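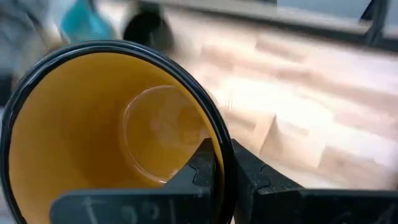 4.2 Seating Time and Themed Interiors

The second analysis tests whether a themed dining room changes how long parties stay at the table. Two restaurants on the same retail strip in Lenside were compared. Fletelis had installed wall projections and themed menus before the study began, while Sinaga kept a plain interior. Both served dinner from a menu of similar length and price. 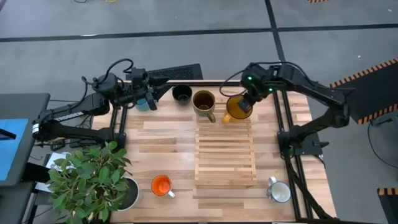 Reading time: 2 min

Seating records were taken from the booking system at each site. After removal of private events and parties with no recorded departure, 735 dinner seatings remained. Of these, 264 were at Fletelis. Duration was measured from the host's check-in to payment of the final bill, so time spent waiting at the bar was excluded.

Figure 2. Six mugs on a wooden tabletop.

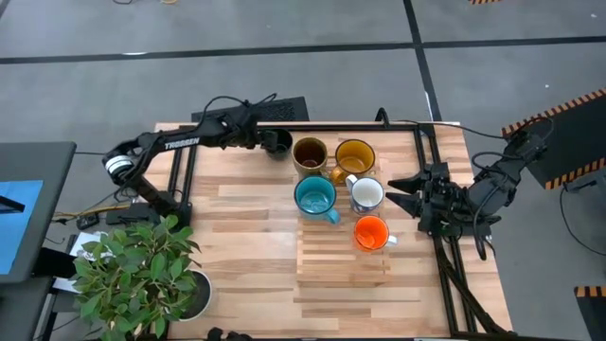 Duration was modeled with party size, arrival hour and number of courses as covariates. Parties at the themed site stayed around 16 minutes longer after adjustment. The difference was largest for early arrivals and narrowed after 8 p.m., when both restaurants were close to capacity and staff presented bills sooner. Course count explained more of the variation than party size at both sites.

Hot drinks were coded separately from courses. A party that ordered coffee or tea after dessert was treated as having the same course count as one that did not, which may inflate the residual duration for both rooms.
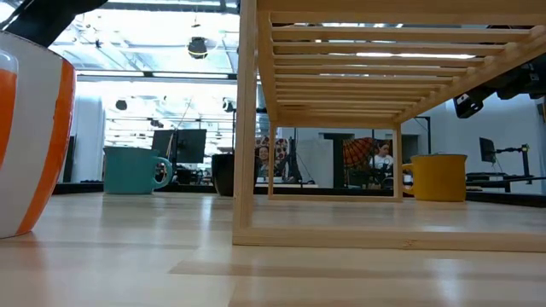

A further limit is that table turnover depends on kitchen pace, and ticket times were available only for Sinaga. The Jokevach survey, described in Section 4.3, asked diners to rate service speed and is used there as a partial substitute. Spending per seat is reported in the same section.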